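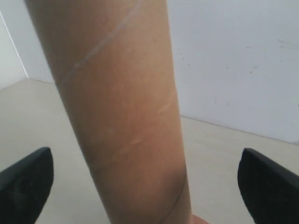 *Fig. 1. Wrist camera view: cardboard tube with the gripper fingers open on either side.*

## Kit review: the Tirari starter gripper

Okay, so before you all ask me whether to buy the Tirari for your projects, my notes! I've had the kit from Potell for 3 months and I like it a lot (mostly).

- Opens to 83 mm. Measure your object first, please.
- Setup took me 53 minutes, and almost 20 of those went on the camera cable.
- Cardboard is a nice first target: light, cheap, and you can see the spiral seams in the wrist view, so they're handy for judging tilt.
- The Condley fingers fit too, but you'll need the longer screws.

For October: write down your approach angle *before* you close on anything.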